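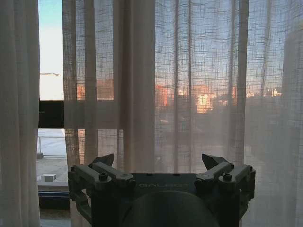 Pomham Residents' Forum
Building Matters > Windows and Coverings
Topic: Sheer curtains in the shared lounge

Posted by: level6_secretary
Date: 30/09/2020

Residents are invited to comment on the care and possible replacement of the sheer curtains in the shared lounge. The present curtains were supplied by Drornia and are due for their yearly clean in February. Management has put forward two courses of action:

1. Retain the sheers, have them cleaned, and check the insect screen at the same time.

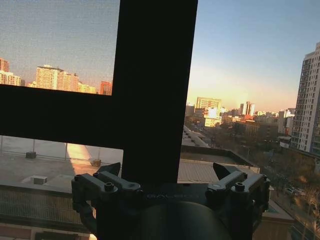 2. Remove the sheers and fit roller blinds, as quoted by Dostgate.

Comments should be confined to these two items. Parking has its own topic.

Reply from: drummond_east

I wish to record my support for item 1. The sheers soften the glare in the lounge and still let in daylight. Roller blinds offer a choice between full sun and a grey room. The Dostgate quote also leaves out the removal of the existing track, which would be charged separately.

Reply from: pane_and_simple

I respectfully disagree with the previous poster. Sheers of this length collect dust at the hem and are seldom returned to their proper position after use. The fabric hangs in deep folds, and when the two sides are left a little apart, a strip of direct light comes through the gap.

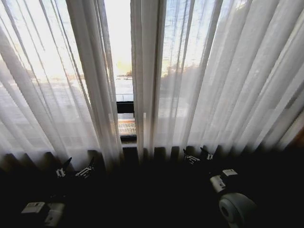
A blind can be lowered to a set height and left there. It can also be wiped down with a damp cloth, at no cost to the building. I would ask that the secretary obtain a second quote before the matter is decided.

Reply from: level6_secretary

A second quote has been requested. For the information of residents, the Drornia care sheet allows a cold machine wash on a gentle cycle, with the curtains rehung damp so that the pleats drop under their own weight. Tumble drying is not permitted. The cost of cleaning is $100, and there is a further charge of $50 for rehanging.

Reply from: drummond_east

Thank you. Those amounts appear reasonable. Could the insect screen be brushed on the same visit? A fine mesh dulls the colour of everything behind it, and the view of the towers at sunset is one of the better features of the building.

Reply from: pane_and_simple

I have no objection to the screen being brushed. My preference for blinds stands, and I ask that it be noted.

Reply from: level6_secretary

Both positions are noted. The screen has been added to item 1. Written comments may be left at the front office or posted under this topic until the second quote is received.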